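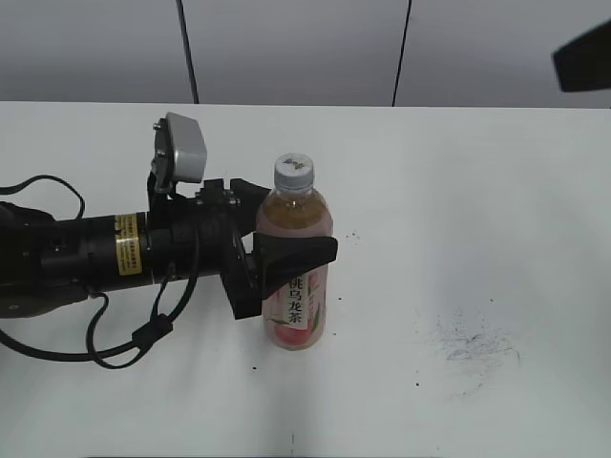 Figura 3. Garra de dois dedos encostada à garrafa de teste. Câmara montada sobre o punho; cabos do braço em laço livre.

Manutenção de Células Robotizadas
Apontamentos da aula 3: cabos, punho e garra da célula Fellari
Docente: Aliki Christodoulou
Versão de 18 de abril de 2023

3.1 Âmbito

Estes apontamentos tratam da verificação periódica da célula de bancada Fellari. A parametrização do controlador é dada na aula seguinte. Os números de posto referem-se à planta afixada na oficina Plendatton.

3.2 Estado inicial

Antes de qualquer intervenção mecânica, levar o braço à posição de serviço, retirar a peça da garra e cortar a alimentação no seccionador. Aplicar o cadeado pessoal. A paragem de emergência não substitui o seccionador. A garra mantém a última abertura sem alimentação; não forçar os dedos à mão.

A etiqueta de advertência, de fundo amarelo, no segmento cilíndrico do braço tem de permanecer colada e legível ao perto. Etiquetas levantadas ou riscadas são substituídas na própria intervenção e registadas na folha M-18.

3.3 Cabos

Na figura 3 distinguem-se dois troços: um em arco por cima do braço e outro pendente por baixo do punho. Verificar em ambos:

a folga com o punho nos dois extremos de rotação, em velocidade reduzida;
a bainha, em toda a extensão, com atenção aos pontos de flexão;
o aperto dos conectores e das presilhas.

O troço inferior é o mais exposto. Um laço demasiado longo roça no tampo nas aproximações baixas; um laço demasiado curto transmite esforço ao conector. Comprimento livre nesta célula: 290 mm, medido entre pontos de fixação com o braço em posição de serviço. Fora deste valor, reposicionar a presilha e repetir a medição.

3.4 Suporte da câmara

O suporte é curto e fixa-se ao punho. Confirmar que não há jogo, aplicando pressão ligeira com o dedo na caixa da câmara, nunca na objetiva. Se o suporte for desapertado, a calibração mão-olho perde a validade e deve ser refeita pelo procedimento Michalski (anexo B).

3.5 Dedos da garra

Limpar as superfícies de contacto com pano sem pelo e álcool isopropílico. Procurar arestas vivas, desgaste assimétrico e parafusos recuados. Reapertar em cruz, com o binário indicado na ficha do fabricante.

3.6 Ensaio de contacto

Repor a alimentação e colocar a garrafa de teste de pé sobre o tampo. Usa-se uma garrafa de plástico cheia, com a tampa enroscada (no caso da figura, chá oolong de pêssego). Aproximar em modo manual até ao contacto do dedo inferior, a meia altura. A ponta do dedo superior deve ficar junto ao gargalo, acima do ombro da garrafa. Fechar, elevar, manter e pousar. Repetir 3 vezes.

Critério de rejeição: escorregamento visível, rotação da garrafa entre os dedos ou deformação permanente do plástico.

3.7 Registo

Preencher a folha M-18 e entregá-la a Chrysoula Tsoukalas. Leitura para a próxima aula: manual Illesero, capítulo de parâmetros de força.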